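Prirdale Skywatchers Board > Solar System > Moon and Planets
Topic: Do the bright swirls on the Moon need a magnetic field, or is it just old comet dust?

bruvero_backyard
Posted 8:14 pm
Hello everyone, longtime reader and very occasional poster. My daughter and I have been working our way around the Moon with the old six-inch reflector, a little patch each clear night, and last night we finally got a decent look at Reiner Gamma, that pale tadpole-looking smudge out in Oceanus Procellarum. She asked me why it was bright if it wasn't a crater and wasn't a mountain, and I started in on a very confident answer and then realized I had nothing at all to back it up!

So I went reading, and now I'm more mixed up than when I started. One book (an older one, I'll admit) says a comet brushed past and scoured the surface. Another says there's a patch of magnetism in the crust that keeps the solar wind off, so the soil underneath stays fresh and bright. Which one do people believe these days? And if it's the magnetism, how does a dead little world like that have any?

Curnitz
Posted 8:40 pm
Welcome out of the shadows, and what a good target to pick. Reiner Gamma is one of my favorites because it's completely flat. No relief, no shadow even when the Sun is low. You can watch the terminator crawl right up to it and it never looks like anything other than spilled milk.

The magnetic idea is the one you'll hear most. The Moon has no global field today, but the rocks brought home by Apollo show it very likely had one a long, long time ago, and some parts of the crust are still magnetized. Reiner Gamma sits on one of the stronger patches. The solar wind is a stream of charged particles, mostly protons, and when those protons hit bare soil for ages and ages they help darken it. Put up even a weak magnetic umbrella and you slow that down. At least that's how it goes in the telling.

Rhydian Rosser
Posted 9:02 pm
I'm going to be the grump here, in the friendliest way I can. "Magnetic umbrella" gets repeated so often that people forget there are open questions in it. Micrometeoroids darken the soil too, and a magnetic field does nothing whatever to stop a speck of rock. If the impacts were doing most of the work, the swirls ought to fade regardless of what the solar wind is up to.

There's also the dust idea, where very fine bright grains get lifted by electric fields and gather in certain places. And I wouldn't throw the comet out completely either, though I know it's gone out of fashion. I've been following this hobby long enough to see a few things go out of fashion and come sneaking back in.

Curnitz
Posted 9:11 pm
Fair on the micrometeoroids, Rhydian, you got me there. But I'd push back on the comet. If comets did it, why do the swirls sit on top of magnetic patches every time we look? You'd need the comet to leave the magnetism behind as well.

Rhydian Rosser
Posted 9:19 pm
Which is exactly what the comet people proposed! The collision makes a hot plasma, the plasma squeezes whatever field is hanging around, and the heated surface locks it in as it cools. I'm not saying I'd bet the house on it. I'm saying it was thought through, and it deserves better than a shrug.

And the match only goes one way, remember. Every swirl has a magnetic patch, but plenty of magnetic patches have no swirl.

bruvero_backyard
Posted 9:30 pm
Oh, this is wonderful, thank you both. I read the whole exchange out loud at the kitchen table. The question from the junior partner is: if the Moon has these little umbrellas, does it get a bow shock like Earth does? We saw a drawing of Earth's, with the solar wind piling up in front like water in front of a boat, and she'd like to know whether the Moon gets a tiny one.

Cadwaladr
Posted 9:52 pm
Now there's a question after my own heart. The short version is that the Moon as a whole doesn't make one. With no global field and hardly any atmosphere, the solar wind mostly just runs straight into the day side and gets soaked up, and there's an empty wake trailing behind on the night side, a bit like the calm spot behind a big rock in a stream.

Over the magnetized patches it's more interesting. Some of the protons do get turned back before they reach the ground, and spacecraft flying overhead have picked up disturbances that look an awful lot like little shocks. What makes it such a puzzle is the size. A shock needs some elbow room to form, because the protons have to swing around in the field, and the patches are small compared with how wide those protons swing. So you get something at the very edge of what ought to be possible. I could go on about this all night, and my wife will tell you that I have.

Curnitz
Posted 10:05 pm
Please do go on! The electrons are lighter and turn much more tightly, so they feel the patch sooner than the protons do. The two get pulled a little apart and you end up with an electric field, and it's that electric field doing a good share of the work of slowing the protons. I had to read that three times before it went in, so don't worry if it takes a minute.

Līga Siliņa
Posted 10:21 pm
Coming in from the observing side, with apologies for not having much to add on plasma. I sketched Reiner Gamma on 23 evenings over two winters, and my advice to bruvero and daughter is to go back to it near full Moon. Most of the Moon is a washed-out mess at full, and everyone packs up and goes indoors, but the swirls are at their very best then, since they're all brightness and no shape. Use 50x to find your way there from Kepler, then go up as far as the air will let you. Look for the dark lane running through the middle of the bright oval. It's subtle, but once you've got it you won't lose it again.

I used to draw on plain white paper and found that gray works far better for this one, with a white pencil for the bright parts. You're only adding the thing you came to see, and it's so much quicker when your fingers are cold.

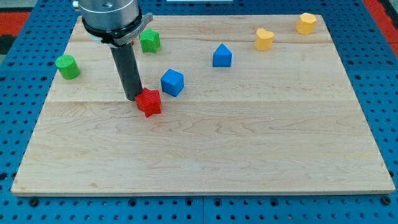
Rhydian Rosser

Līga, I'd forgotten about the dark lane, and I'm glad you brought it up, even though it rather helps the other side. If the field points straight up and down in some places and lies flat in others, then the flat parts would turn the solar wind aside and the upright parts would funnel it in. So you'd expect bright soil and dark soil right next to each other, and there's your lane. I can't think of a comet that would be so tidy.

I still want somebody to explain the micrometeoroids to me. But I'll move my vote from "not convinced" to "leaning," and Curnitz may enjoy that for the rest of the evening.

Curnitz
Posted 10:48 pm
I am enjoying it very much, thank you.

On the micrometeoroids, my understanding is that both things happen together and people argue over the shares. The tiny impacts churn and melt, the protons change the chemistry on the outside of the grains, and if you take most of one away you still get darkening, only slower or of a different kind. I've seen it said that the color inside the swirls doesn't change with age quite the way it does in ordinary soil, and that would fit.

Cadwaladr
Posted 10:55 pm
Agreed with all of that, except that I'd put the dust idea higher than either of you do. The same electric field that slows the protons could nudge fine grains around near the surface, and fine grains look brighter than coarse ones. It may well be a little of everything. What we really want is something sitting on the ground in the middle of a swirl, taking readings of the field and the particles at the same time, and keeping at it through a full lunar day.

bruvero_backyard
Posted 11:08 pm
She's asleep now, but I've copied the bit about the dark lane into the logbook for her. We'll try near full Moon with the gray paper. Līga, does it matter much what kind of gray? We've got construction paper and we've got the back of a cereal box, and I have a feeling which one I'd be allowed to use.

And one more from me, if you're not all tired of this. Are there others we could reach with a six-inch, or is Reiner Gamma the only one on our side?

Līga Siliņa
Posted 11:20 pm
Construction paper is fine! Pick the darker side of medium. The cereal box has a shine to it that will drive you up the wall under a red light.

As for others, there's one near the crater Airy in the southern highlands, and it's much fainter, with all that bright ground around it. I've had it for certain only 2 times. Mare Ingenii has lovely ones, but they're on the far side, so you'll have to make do with spacecraft pictures for those. Mare Marginis has some too, right out on the eastern limb, and you need a good libration to have any hope. Check the tables for September, I think the tilt is kind to us in the first part of the month.

Rhydian Rosser
Posted 11:26 pm
Seconding Airy as a nice hard challenge for a steady night. Don't be discouraged if it takes a few tries, and do come back and post the sketches, both of yours.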